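Prundlow perception and planning: July report to Zandix
Prepared by Mirta Quiroga for Pilar Vergara

The planner rewrite is merged. Olta now replans a grasp in 100 milliseconds, down from 800, and most of the savings came from deleting a cache I wrote last year and defended in two of these reports. The old code is in a branch called "legacy", where I visit it.

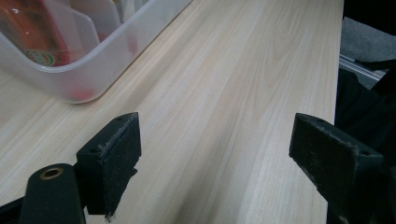
Segmentation is the part still eating the budget. The model handles opaque objects well and had been treating anything translucent as a rumor. With a frosted bin like the one at the upper left, it would find the red bottle inside, report it as sitting in the open, and propose a path straight through the wall. The clear dividers it ignored completely. We labeled 600 more views at the Lagos bench, and the bin wall now gets its own mask. The dividers get one on good days.

Gripper calibration drifts as the pads fray, so the software now estimates pad wear at startup and adjusts the closing width. Purchasing may prefer new pads. Both requests are attached.

Next month: divider detection, then the logging tool Pilar asked for in the spring. I would like 2 more weeks of compute at the current rate, and I have stopped promising that it will be the last time I ask.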